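hourani-notes

So I finally put my grocery list parser in its own folder, mostly so Simone Peixoto would stop asking me for the zip file. It reads a plain text list and sorts it by aisle. I wrote it for the Nolitz store near me, so the aisle order is theirs (produce first, dairy way at the back, ugh).
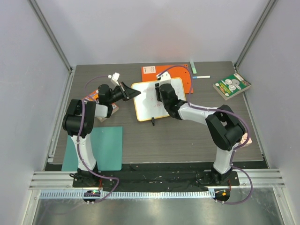

If your store is laid out differently, open aisles.txt and move the lines around! One aisle per line, and blank lines are fine. Mine has 13 of them and the word list is up to 800 items, including way too many kinds of beans.

Known problems: "pepper" always lands in spices, even when you mean the vegetable. Version 2 will fix that, maybe in November.

Last updated August 25, 2021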